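**From the toy shelf -- January 8, 2023**

After the December sale we had 18 boxes left without a lid, and the shape blocks were in almost all of them. I have now sorted the blocks by set, with much help from Imani Mwaipopo, and I would like to tell you what is ready to borrow.

The Kandeck set is complete again. It is the one with hearts and stars, which small children always ask for first. I washed each piece with mild soap and left it on a towel for the night. Please do not put them in the dishwasher, even on the short program.
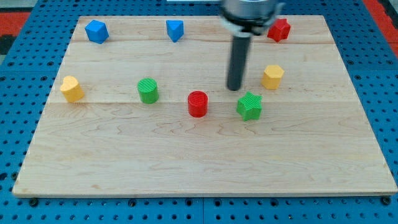
*Colored shape blocks on a maple board, with the yellow heart, the green star and the red cylinder among them.*

A wooden board is a good place to play with such blocks. The pieces stand well on it, and a child can leave one half free for building. At home I ask my daughter to put "everything that can roll" on one side, and then we discuss the cylinders for a long time -- she says that they roll only when they are lying down, so they should have their own place.

The Tarawneh set is still missing five pieces. If you find a block under your sofa which is not yours, please bring it to the desk at Pemivgate. You can also leave it in the gray box near the door.

Loans are for up to 200 days this year. The new shelf number for all block sets is 934, and the old labels will be removed soon.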